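Home & Living | Press Releases

Thu 27 June | By Voma Press Desk

VOMA OPENS CATOVVILLE STORE, 40 NEW JOBS

CATOVVILLE - Home goods chain Voma opens its new Catovville store this Saturday, doors at 9. Old Verhoeven building, Murnar Street side. Free parking out back.

The store brings 40 jobs to downtown, most of them full time. Hiring for weekend shifts still open, apply at the front desk. Kitchen, bath, bedding and storage all on the ground floor, furniture upstairs.

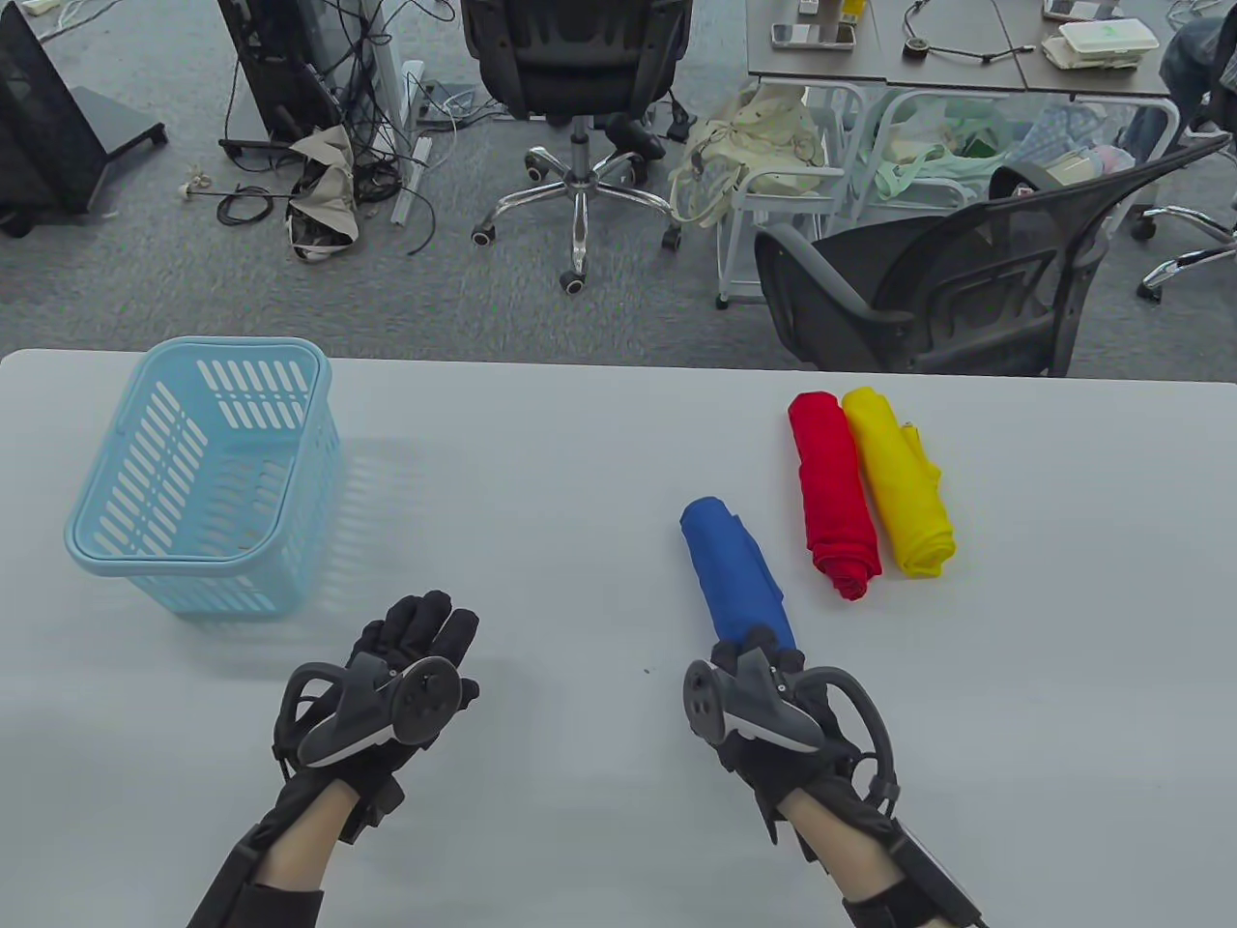

Opening weekend deals run through Sunday close. Towels two for one, sheets marked down, and the first 152 shoppers on Saturday get a gift card. One per houshold, no rain checks.

Catovville is store number 27 for Voma and the first one east of the river. Work on the building took nearly 107 days, new roof and wiring included. The old Verhoeven sign stays up over the side door.

Regular hours start Monday, 9 to 8. Returns from any Voma store accepted at the new location, with reciept. Press wanting a walk-through before Saturday should call the store office by noon Friday.

Shares 27 | Comments 0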